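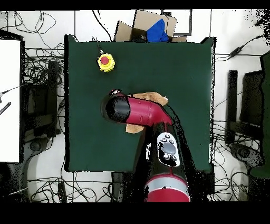 My position on cloths is simple. A household should own fewer of them, and the ones it owns should be folded before they are put away. I have held the second half of that opinion for years and the first half only since I moved to Plikelthorpe, into a place with one shallow drawer in the kitchen.

Most people I know keep cloths in a heap. There is a box or a bag somewhere, and everything soft goes into it: dish towels, dusters, half of an old bath towel, the cloth that came with a pair of glasses. When something spills, a hand goes in and pulls out whatever is on top. The same few get used and washed all year and the ones at the bottom never see daylight.

I emptied my own heap last winter. It took 180 minutes, mostly because I kept stopping to decide whether a thing with a hole in it was still a towel. I kept the ones that absorb water and threw out the ones that only push it around. A lot of what is sold as a kitchen towel belongs in the second group, especially anything with a printed picture on it.

Terry cloth is the best of the lot and also the worst to fold. The loops grip each other, so it won't slide flat the way a thin cotton cloth does. Left alone it sits up in a lump.

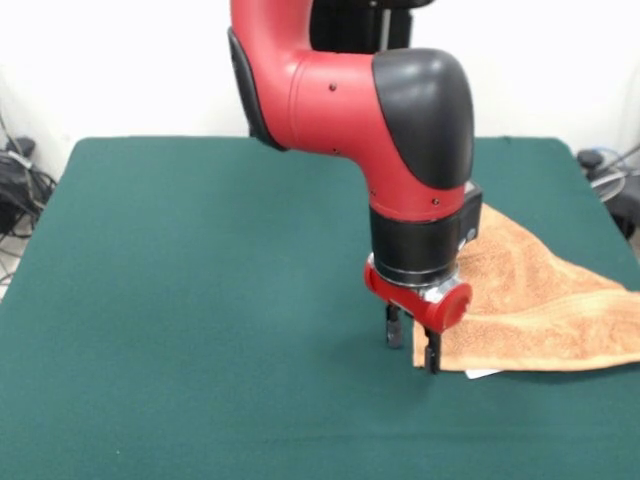 The answer is to shake it once, lay it on something flat, and pull the corners out before making the first fold. A table is better than a lap. A covered table is better than a bare one, in my experience, as the cloth stays where you put it. Fold in half, then in half again, and stop. The people who fold in thirds and stand their towels up in rows like files have more patience than I do, and their drawers come apart the first time a guest goes looking for something.

Ifigeneia Lambrakis, my neighbor, disagrees with all of this. Her view is that a cloth is going to be crumpled again within the hour and that folding it is work done for the drawer. I see the point. Her kitchen is clean and mine is no cleaner. But she also buys new dish towels every December — she can't find the old ones — and I haven't bought any since I moved.

I would make one exception, for floor rags. Those can go in a cardboard box with the flaps open, unfolded, as far from the dish towels as the house allows. Pick one color for them and stick to it. Mine are gray, which was a mistake, as two of my good towels have turned gray as well and I now have to smell them to be sure.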